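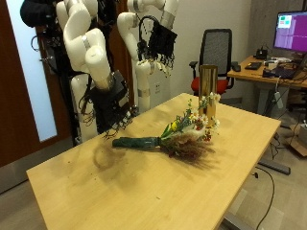 Kapitel 4
Die Oberfläche von Holz: Öl, Wachs und Lack

Wer ein Möbelstück aus Holz kauft, denkt zuerst an die Form und an den Preis, und erst viel später an die Oberfläche. Dabei entscheidet gerade sie, wie das Holz nach einigen Jahren aussieht. Holz bleibt auch nach dem Fällen ein Material, das Feuchtigkeit aufnimmt und wieder abgibt. Ein heller Holztisch, über dem gearbeitet wird, stellt andere Forderungen an den Schutz als ein Schrank, den man zweimal am Tag öffnet. Auf hellem Holz sieht man Flecken von Öl oder Kaffee besonders deutlich, und ein Kratzer, der auf dunklem Nussbaum kaum auffällt, kann hier sehr stören.

In diesem Kapitel behandeln wir die drei wichtigsten Arten der Oberflächenbehandlung. Das Öl dringt in die Poren ein und lässt die Struktur fühlbar. Das Wachs bleibt mehr an der Oberfläche und gibt einen weichen Glanz, aber es verträgt keine Wärme. Der Lack bildet eine geschlossene Schicht — er schützt am stärksten, ist jedoch am schwierigsten zu reparieren.

Als Beispiel dient uns die Tischlerei Coughlan in Jinetberg. Dort wurden im Oktober 47 Probebretter aus Ahorn und Birke vorbereitet, geschliffen und mit verschiedenen Mitteln behandelt. Jedes Brett erhielt 2 Aufträge, mit einem Zwischenschliff. Die Ergebnisse finden Sie in den Tabellen am Ende des Kapitels. Man wird sehen, dass die Vorbereitung des Holzes oft mehr Einfluss hat als die Wahl des Mittels.

Bevor Sie weiterlesen, wiederholen Sie bitte aus Kapitel 2 die Begriffe Faserrichtung, Holzfeuchte und Frühholz. Sie werden im Folgenden ohne neue Erklärung verwendet.

4.1 Das Schleifen vor der Behandlung

Man schleift immer in der Richtung der Faser. Schleift man quer, so entstehen feine Riefen, die im rohen Zustand fast unsichtbar sind und erst unter dem Öl dunkel hervortreten.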